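Stidine Over-Door Clothes Rail, Lasen grey

Back in stock, second batch. Fits most inside doors up to 55 mm thick. No drilling, no screws, just hook it over and tighten the two knobs underneath.

Powder coated steel, same colour as the Huerta shelf. Takes jeans, knits, wet towels, whatever. Max load 11 kg, pls don't hang bikes off it (we've been asked).

Felt pads included so it wont mark the paint. Spare pads sold seperately, pack of 3.

Changes from the old one: longer hooks, end caps glued on now. Gumaro tested it on his own laundry door since July and the caps stayed put.
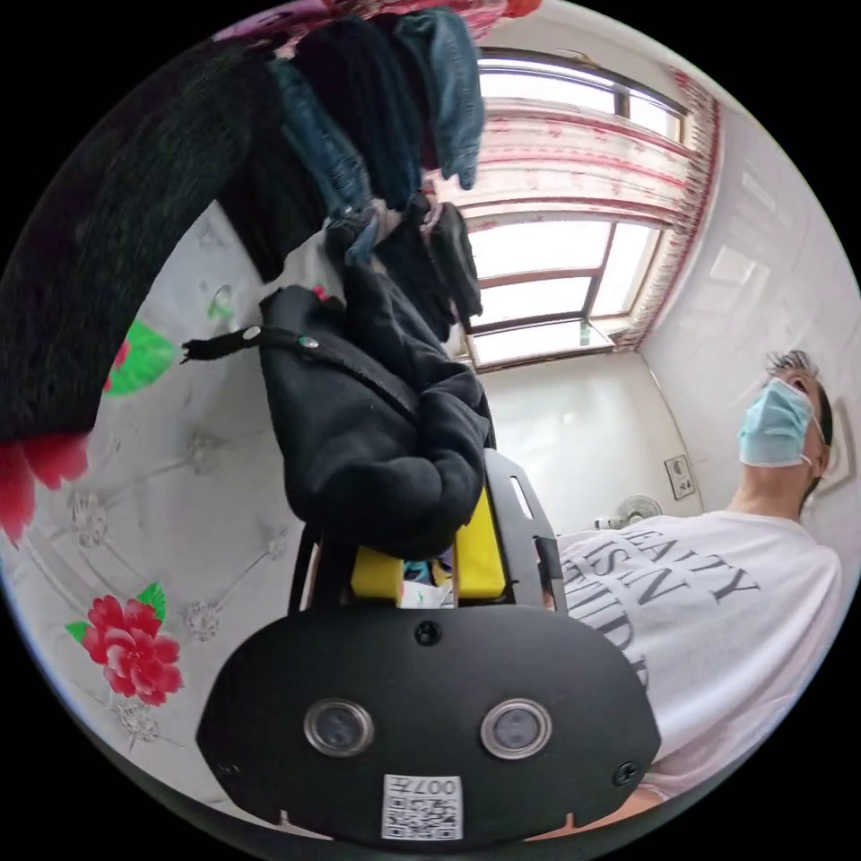 Ships flat from the Bradlow warehouse. Pickup OK, ring first and ask for Nosipho. Returns fine if the knobs haven't been overtightened. White is sold out, more on the way.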